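October 12, 2022

Second week of the Sirkard trial and I'm still coming home far too wound up to sleep, so I'll write it down while it's fresh. The kit is on a 17-day loan, and if we like it Luven will lease it to us for 400 a month with the support line thrown in. Howard Marsden keeps asking me for a yes or a no. I keep telling him he can have it when the loan is up!

Spent the morning on the teaching software, the part I was dreading back in August when we first read the brochure. You drag the arm to where you want it, press save, drag it again, press save. I had 18 positions stored before lunch and only had to throw out a few. The manual is a mess (two chapters have the same number), but the screens themselves are so clear that I barely opened it.

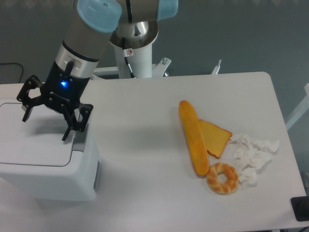 Grip settings took up the whole afternoon, and I loved every minute. Bread is such a good test for a bakery packing line like ours – you can't treat a crusty thing and a soft thing alike, and the kit lets you save a separate squeeze for each one. I gave the baguette a profile of its own, then another for the toast, and then sat there puzzling over the braided ring, with that hole in the middle. Do you come at it from the outside, or put one finger through the hole? I want to try both tomorrow. The crumpled tissue gets its own profile too, probably the lightest one the software allows, and the bin with the hinged lid can wait until the rest is sorted out.

Called the Devham office at four about the speed limit. Thái picked up, walked me through the menu (it's under Safety, then Motion, then a little arrow I'd never have found) and stayed on the line until I had it. Very good service. He also said the spare fingertips cost extra, so I need to put that in my notes for Howard, along with the training day.

Still don't like the start-up chime. Too loud, and I can't find where to turn it down.

Tomorrow: ring bread, both ways. Ask Thái about the chime. Bring a longer extension cord.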